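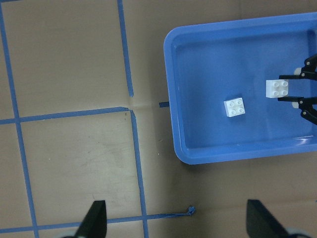

How to Look Up the Maker of an Unsigned Brooch

My aunt left me a brooch with no name on it, and I spent most of January trying to find out who made it. I got there in the end (a small workshop called Imhof!), so I'm writing up what I did in case you've got a mystery piece of your own.

What you'll need

A 10x loupe, a soft brush, a gram scale and a notebook. Skip the polishing cloth for now, please. I rubbed half a mark off a ring once and I'm still mad about it.

Step 1: Look at the back first

Turn the piece over and go slowly along the pin, the hinge and the catch. Makers who left off their names often still stamped a number. Mine had 714 on the underside of the catch, so small I'd taken it for a scratch. Tilt the piece while you look, and write down everything, even half a letter.

Step 2: Study how it's put together

Check the solder joints, the way the stones are held and the finish in the spots you'd never see when it's worn. My brooch has 2 tiny rivets at the hinge, and that turned out to be the best clue I had.

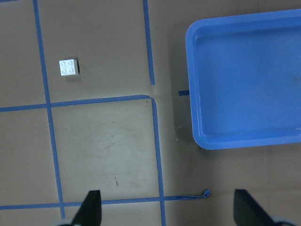 White brick, blue tray, taped grid.

Step 3: Ask someone who handles old pieces

I emailed close-ups to Alois Wieser, a retired goldsmith, and he wrote back that same evening with 3 workshops to check. Send him or anyone else the weight and the measurements too, it saves a lot of back and forth.

Step 4: Compare with old catalogs

Try auction listings and library copies of trade catalogs. I found my hinge in an old Imhof catalog, on a page with 4 other brooches by Ferdinand Zwahlen, and his stock numbers all started with 7. I may have yelled in the library.

Keep your notes and photos in the box with the piece. If you want it insured, get a written appraisal before you mail it anywhere.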